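Re: Sourdough crumpets, batter and holes
Friday, by Bello Nwosu
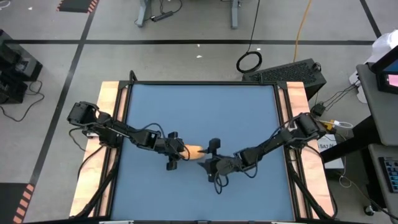 **1. The quoted bit**

> Made the crumpets from your May message and they were a great disappointment. Flat, rubbery, and solid all the way through, like something you'd put under a wobbly table. I used strong white flour, left the batter overnight and cooked them in the rings exactly as you said. My sister ate two out of politeness. Where are the holes? Also, can I use the Promville flour, as I have a sack of it?

**2. The answer, such as it is**

Sorry about your sister. Two is above and beyond.

I've made a fair number of solid crumpets myself, so I can speak with some authority on how to get one. The usual way is a batter that's too thick. If you lift the spoon and it falls off in a lump, you are making a small, sad loaf. It wants to run off like double cream that has been out of the fridge for a bit. Strong flour drinks more than plain, and wholemeal more than either, so the water in my first message was really the least you'd need. I should have said so. I was typing it on the bus.

The second way is to have the pan too hot. I did this for years. The bottom goes a lovely brown, you feel very pleased, and meanwhile the top is still soup, so you flip it early and seal the whole thing shut. Keep the heat low, lower than feels sensible, and leave it alone. You want bubbles to come up, burst and stay burst before you go anywhere near it with a palette knife. If the top still shines it isn't ready.

The quantities again, as two people have written to say they deleted them:

225g starter, straight from the fridge is fine
150g plain flour
200ml water, plus a splash more than you think
1 tsp salt
1 tsp sugar
half a tsp bicarbonate of soda

Mix everything but the bicarb and leave it on the side, covered, overnight. In the morning stir the bicarb into a spoonful of warm water and beat that in. It'll froth up and look alarming. Leave it 5 minutes, then cook. Don't wander off to hang the washing out at this point, as I did last week. The froth does not wait for socks.

Butter the rings well, and the pan hardly at all. Fill them halfway. I know the picture on the back of the Provitby packet has them filled to the brim, and I can only suppose whoever cooked those was feeding a horse.

As for the Promville, is that the plain or the bread flour? The plain is very good and I'd use it tomorrow. The bread flour makes a chewier crumpet, which some people like, and my neighbour Adebisi won't hear a word against it, but he also puts marmalade in his porridge. If it's the sack with the brown stripe, it's bread flour, so be generous with the water.

**3. Rings**

Somebody else asked about these off the list. I've got the Warico ones, bought at the market, and they do the job. They've no handles, so you get them off with tongs and bad language. Tuna tins with both ends taken out work just as well if your tin opener leaves a smooth edge. Mine leaves something you could shave with.

You can do without rings entirely and call the results pikelets. They spread a bit, nobody minds, and they toast faster. I suspect pikelets were first made by a person who had lost their rings.

**4. Keeping them**

They freeze well. Cool them completely first, with a bit of greaseproof between each, or you'll be prising them apart with a screwdriver. Toast from frozen, twice. I made 32 for the chapel breakfast and brought 29 home, the rest of the village having heard there would be bacon at the cricket club, so I've had plenty of practice at this part.

If the next lot are still solid, send me a photo of one cut through the middle and tell me what the batter looked like after the bicarb went in. If it didn't froth at all, I'd suspect the tub of bicarb. Put a pinch in some vinegar, and if it just sits there, throw it out. Mine turned out to have moved house with me twice.

Does anyone have a decent way of using up starter that isn't crackers? I have eaten a lot of crackers.

Bello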